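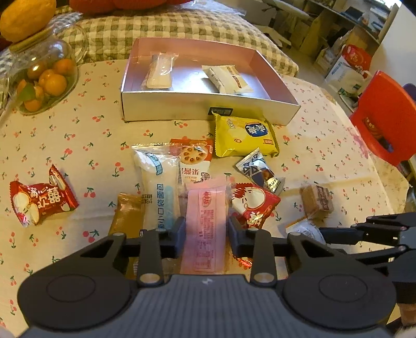
Pink packet and wrapped bread on the cherry tablecloth

Filed under: Sleep & Rest, Reader Questions

Search this site... Go

Napping FAQ: the questions I get most

I've been a napper since my late twenties and I've been writing about it on Jivenon for long enough that my inbox is mostly the same questions in different hats. So I finally put the answers on one page. I'm not a doctor or a nurse. I read a lot, I keep a sleep diary (713 entries and counting!) and I talk to anybody who will talk to me about sleep. If something is really wrong with yours, please go see a professional.

Last updated 11/7/19

How long should a nap be?

For most people, 20 minutes is the sweet spot. You get a bit of light sleep, you wake up fairly clear, and you can get on with your afternoon. I set my timer a little longer than that to allow for the part where I lie there thinking about the dishwasher.

If you have the time, the other option is a full sleep cycle, an hour and a half or so. It's the stretch in between that tends to leave people feeling awful. I do it by accident now and then and I'm no use to anyone until dinner.

Why do I feel worse after I nap?

You probably woke up out of deep sleep. There's a name for that thick, cranky feeling - sleep inertia - and it usually fades within half an hour. Bright light helps me the most, then cold water on my face, then moving around a little. Please don't drive during the groggy part. Wait it out.

If you feel worse after every single nap, even the short ones, try a couple of weeks without and see how your nights go. Some people just aren't nappers. My whole family is like that and they think I'm very strange.

What time of day is best?

Early afternoon, when most of us have a natural dip in energy anyway. Lunch gets all the blame for it, but you'd likely feel it even if you skipped lunch. I aim to be up again by 3. When I was working the early shift in Skanberg I was out of bed before 5, so my dip came before noon and I napped then. Go by when you got up, and ignore the clock on the wall.

Will napping ruin my sleep at night?

It can. A long nap or a late one uses up some of the sleepiness you've been building all day, and then there you are at midnight, wide awake, reorganizing your photos. If you already have trouble falling asleep at night, naps are the first thing I'd cut. Try it for a week or so and write down what happens.

If you sleep fine at night, a short early nap shouldn't do much harm. Mine doesn't, and I've got the diary to bore you with.

I can't fall asleep in the daytime. Am I doing it wrong?

No! Lying down quietly with your eyes shut counts for something. I stopped trying to fall asleep years ago and started calling it "lying down," which took all the pressure off, and of course then I started falling asleep. A dark room helps, or a sleep mask. So does a light blanket, even in summer, as you cool off a little when you doze. Leave the phone on the other side of the room.

What about a coffee before I lie down?

The famous coffee nap. You drink a cup fairly fast, lie down right away, and the caffeine starts to kick in as your alarm goes off. It works well for me, but only if I skip my second morning cup. Caffeine hangs around in the body for hours, so if you're sensitive to it I'd leave this one alone. It's also not a great idea late in the day, for reasons you can guess.

Should I eat before or after?

A big heavy meal right before lying flat gives me heartburn, so I eat lunch and then give it a while. A small snack after you wake is nice. I don't have strict rules about what. I do drink a glass of water when I get up, mostly out of habit.

Does a nap make up for a bad night?

Partly. It'll take the edge off and you may be less snappy with the people you live with. It won't pay back a whole week of short nights, and I say that as someone who has tried very hard to make it work. Going to bed a little earlier a few nights in a row does more for me than any amount of napping.

Is it a bad sign if I need a nap every day?

Wanting one every day is pretty common. Needing one is different. If you're sleeping a full night and still nodding off in meetings or at red lights, or somebody tells you that you snore loudly or stop breathing in your sleep, call your doctor. Same thing if the tiredness is new and you can't explain it. All sorts of things can cause it and a lot of them are treatable.

Do you use an app?

I tried Gomovel for one winter, up to the end of February. It was fine, and the chime was pretty, but I found myself checking the scores instead of noticing how I felt. I went back to a kitchen timer and a paper notebook. If you like graphs you may get along with it better than I did.

Where do you nap when you're not home?

In my car, parked in the shade with the seat back. On trains, always. I used to use the reading room at the Moura library, which has the deepest armchairs I've ever sat in, until they put in the new chairs. (I wrote a letter.) A scarf over the eyes and earplugs will get you through almost anything.

How did the reader survey turn out?

Thank you to everyone who answered - I got 388 replies! The most common nap spot was the couch, with the bed second and the car a distant third. Plenty of you nap with a dog on your legs. I'm still typing up the longer comments and will post them once I've worked out how to make a decent table on this site.

Can I send you a question?

Yes please. Use the contact form. I read everything but I'm slow, and I can't give advice on medicines or on anything your doctor has already told you about. Questions about nap blankets go straight to the top of the pile.

Contact | About Jivenon | © Jivenon, all rights reserved | Back to top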